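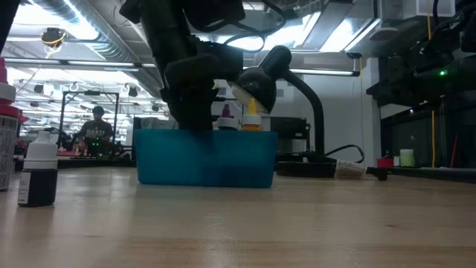

Dresura releases Lellach 4, planning and perception software for arms that pick from bins

Brikberg, 14 Nov 2021

Dresura today released Lellach 4, the new version of its control and planning software for robot arms. Available now to all current license holders. New customers from April.

The short version: faster planning inside deep containers, better handling of see-through plastic, and a log viewer people have been asking for since version 2.

What's new

Container planning. Reaching down into a bin is a different job from picking off a flat table. The wrist is bulky, the walls are close, and the gripper ends up behind plastic where an outside camera gets only a dark blur. Lellach 4 plans the whole arm against the bin walls, wrist and cable included, and replans during the reach if the bin has been nudged. Median planning time on our bench machine is now 448 milliseconds, down from 635 in the last release.

Translucent surfaces. Colored see-through bins gave older depth pipelines a lot of trouble – walls came back with holes in them, or not at all. The new perception module fits a container model first and then fills in what's inside. Tapered sides and rounded corners are handled. Fully clear bins are still marked experimental, please read the notes before you turn that on.

Partly hidden items. Often all you get of a bottle is the tip and the collar above the rim. Lellach now proposes grasps from the visible top alone and passes a confidence value to the planner. Low confidence means a slower approach, and you set the threshold yourself.

Clutter outside the bin. Lamps, jars, brushes, other bottles on the same tabletop. All of it can go in the keep-out map, which now updates live. A gooseneck lamp that somebody bent a little further over does not need a new calibration anymore.

Two arms, one table. Shared workspace locking is out of beta. Each arm reserves the volume it is about to move through and the other one waits or goes round. Cable loops can be added as soft volumes.

Log viewer. Scrub through a run, see the plan, the point cloud and the gripper state side by side. Export to CSV. Runs in the browser, no install.

Testing

The release was tested at our Villanueva lab over some 100 hours of arm time, on ordinary tables under ordinary ceiling lights. Glossy wood, bright overhead panels, reflections. We did not black out the room or swap in matte surfaces, and customers won't either. Known problem: very strong light straight behind a raised arm can still delay the first detection. A fix is in progess.

Upgrading

Configuration files from version 3 load as they are. Version 2 files need the converter, included in the download. Back up your keep-out maps first – the format has changed and theres no way back to the old one.

Grasp libraries carry over. Custom planner plugins must be rebuilt.

Pricing

Unchanged. Single arm, two arm and site licenses as before. Universities keep the teaching license, which now includes the log viewer.

About Dresura

Dresura writes control, perception and planning software for robot arms in labs, light assembly and packing. Head office in Brikberg, test lab in Villanueva.

Press contact: Dresura press office, Brikberg. Release notes and review licenses on request.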